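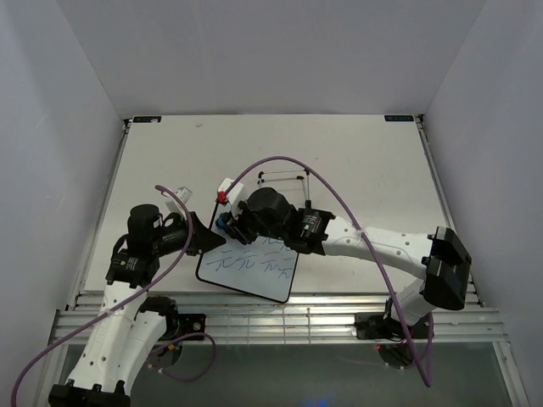

I run a small tabletop games studio called Tasine, and for the past year I've been building a board game called Arnora with my friend Vlasta Holub. The short version is that you lay out tiles, you write a little program with cards, and a palm-sized rover drives across the board and does what your cards told it to do (or what you thought they told it to do, which is where the shouting starts). I love watching machines do things on a table. Give me two robot arms with white links, the left one's full of little round holes, working over a plain gray tabletop, and I'll happily lose an afternoon. Arnora is a lot smaller than that, and it fits in a backpack, but I want people to get the same feeling from it.

So I need playtesters! We've played it to death ourselves and we can't see the problems anymore. Vlasta knows every tile by heart and I keep winning with the same sneaky loop.

I'm looking for 11 households near Dalwood. You'd take a box home for 3 weeks and play at least 6 games, with whoever is around. Kids are very welcome from age eight up. You don't need to know any coding, and I'd love to have a few people who have never gone near it. If you're a serious board gamer who reads rulebooks for fun, I want you too – please be mean about ours.

After each game there's a one-page form to fill out. At the end I'll call you for a chat, probably half an hour, longer if you get me going about the card that makes the rover turn around. I never get tired of talking about that card.

There's no pay, sorry. You do get a finished copy when we print, plus your name in the rulebook if you want it there. The box has to come back to me, and it's okay if it comes back beat up. The rover charges by USB and there's no app and no account to set up.

To sign up, drop a note to Tatiana Štefanec through the contact form and put Arnora in the subject line. Tell her who'd be playing, how old the kids are, and the last game you all really enjoyed. Please write by Feb 17, 2018. Boxes go out the week after, and you can pick yours up from the studio or I'll drive it over – I like meeting people's dogs.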